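Ticket 925 -- Workstation rebuild, bench 2
Opened by: Jade Gosselin
Status: open, waiting on parts

Symptom: fans spin for a second or two, then the machine shuts off. No beep, no picture. Same result on two different wall outlets.

Tried so far: new power cord, cleared the CMOS, pulled the processor and all the memory. Next up is a bare-board check, and I'm really looking forward to it -- these old towers are a joy to work on! 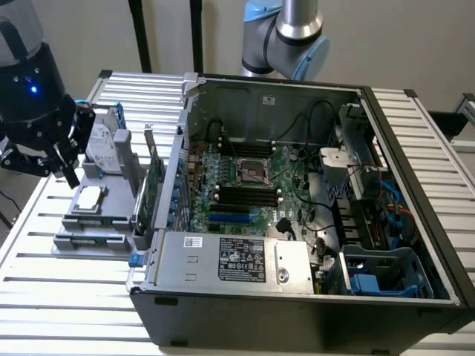 My main suspect is still the power supply. Shutting off that fast smells like a short or a tired unit, and a replacement from Zurnetti is on order. It's a nice roomy spot to work in, too: the silver box lies right across the front of the open case with its label facing up, so I can copy down the ratings and match them properly. Please don't close the CPU lever until I've gone over the socket with the magnifier.

Update, 20 minutes later: socket pins look great under the magnifier, all straight. Very happy about that!
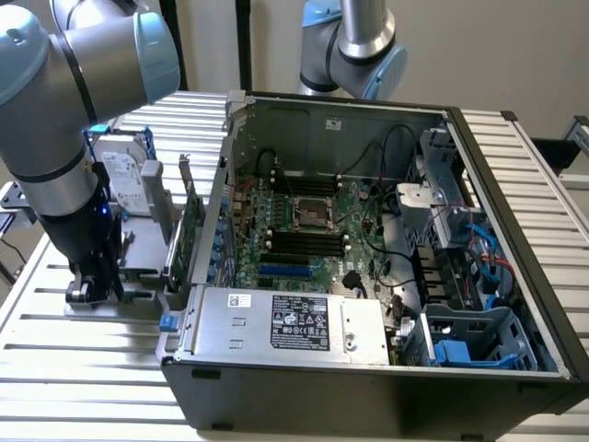
Storage is the other half of this ticket. The owner wants every file kept, around 3,000 drawings from the Sernska job, so the drive gets copied before anything else goes back in. It's the 3.5-inch one standing in the gray fixture beside the case, with the white label facing out. Please leave it there until the copy is set up.

To do: fit the new supply, test with one memory stick, then add the rest a pair at a time. I'll post results as soon as the box from Zurnetti lands.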